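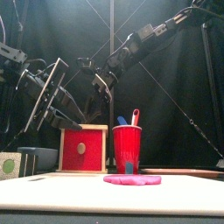 Clive Rowbotham asks whether the dough tools should be stored with the dough or apart from it, and whether the cup may remain on the table during the session. His message is given in full below. As similar questions have reached the Norkach Toy and Materials Library from other settings, the reply is going to the whole list.

> On Nov 13, 2018, Clive Rowbotham wrote:
>
> Dear all,
>
> We have taken over the dough table at the Dolley Street site and are trying to bring it into line with the September guidance. Three points are unclear to us.
>
> First, the guidance says that tools are to be "presented upright." Our tools have been kept in a flat tray with the rolling pins. If they are moved to a cup, is one cup per table enough, and should the cup be taken away once the children have chosen?
>
> Second, staff disagree about the dough itself. Some put it out as a ball. Others press it flat on the table before the session opens. I would like one rule for everyone.
>
> Third, we have several wooden boxes on loan, and they have ended up on the dough table for want of shelf space. Two of them have felt on them. Are they allowed to be there?
>
> I would also be glad to know if the Vomis labels are still being supplied. Ours have come off in the wash.
>
> With thanks,
> Clive Rowbotham

Dear Clive, dear colleagues,

Thank you for a clear set of questions. The answers follow in the order in which they were asked. Where the September guidance was unclear, the wording below replaces it.

## Tools and cups

One cup per table is enough for most groups. A plain plastic cup with a rolled rim is suitable, and the red one on the table with the pink dough is of the right general kind. Tools should stand with their handles up and clear of the rim. Handles of different colors are helpful to the younger children, who will often ask for "the blue one" well before they can name the tool.

The cup may stay on the table for the whole session. It should stand behind the dough as seen from the child's seat, so that a child reaching for a tool does not lean a sleeve in the dough. If a cup is knocked over more than once in a session, please move it to the back of the table and leave it there.

Rolling pins do not belong in a cup. They may stay in the flat tray you already have. Please do not put scissors in the same cup as the dough tools, including the plastic ones. Scissors have their own block, and a replacement block can be requested from the library desk at no charge.

Tools and dough are to be stored apart. Dough goes back in its lidded tub at the end of the session. Tools are washed, dried and returned to the cup, and the cup goes on the shelf. Several sites have been placing damp tools in the tub on top of the dough, and the dough returned to us in that state has had to be thrown away.

## Ball or flat

Both are permitted, and we do not propose to make a single rule for all ages. We recognize that this is not the answer you asked for.

For children new to the table, please put at least one piece out already flattened. A flat piece invites cutting and pressing at once, and its outline need not be neat – an uneven oval is perfectly satisfactory. Staff at the Naylor annex had been trimming each piece to a circle before opening the room, and we have asked them to stop.

For older groups, a ball is the better starting point, as the flattening is a large part of the work. A site with mixed ages should put out some of each.

Whichever is chosen, dough should be placed directly on a smooth, wipeable surface. White tabletops are acceptable. They show colored dough well, and crumbs are easy to find afterward. Cloths and paper covers should not be used under dough. Tables are to be wiped with plain warm water first and the usual cleaner second. The cleaner alone leaves a film, and the next piece of dough will pick it up.

## Wooden boxes and felt

This point needs more care. A wooden box may share a table with dough for a short period if there is no other place for it, provided the box is kept to one side and the wood is sealed or can be wiped.

Felt is a different matter. Dough that is pressed into felt can seldom be removed without lifting the fibers, and the catalog now holds 3,094 items, of which 70 are marked as having damaged fabric. A box such as the square one in pale wood with the red felt front should be moved to a shelf before the dough is used. The same applies to your two boxes at Dolley Street. If you have no shelf space, please return them to us and they will be held in your name until the end of the loan.

If dough does get onto felt, please proceed as follows:

1. Leave it alone until it is fully dry.
2. Break off what you can with your fingers. Do not use a knife or a wet cloth.
3. Brush the felt lightly in one direction with a soft, dry brush.
4. If color remains, note it on the loan card and return the item with the card.

No charge is made for felt marked in ordinary use. We do ask that it be written down.

## Labels and tape

Vomis labels are still supplied, although the present stock is small and is reserved for boxes and tubs. They were never intended for anything that is washed, and the fault is ours for sending them out with the cups.

For cups, please use a strip of colored tape placed low on the front, where it is clear of the rim and of most hands. Each site may choose its own color, but should keep to it. Tape that has begun to lift at the corner should be replaced the same day. Please do not write on the tape, as the ink has come off on children's fingers.

## Return of items before the winter check

Sites holding dough tools on long loan are asked to send us a written list of what they have. A plain list is sufficient and there is no form to fill in. Photographs are welcome but do not take the place of the list.

Sets that are incomplete should be sent as they are. Please do not make up a set from your own cupboards – the library spent 35 hours last year returning spoons to their owners.

This message has gone to all 1,377 addresses on the list. Replies on the felt boxes may be sent to the list, as others may have shelf space to offer. Requests for scissor blocks and labels should be sent to the library desk only.

Loans Desk
Norkach Toy and Materials Library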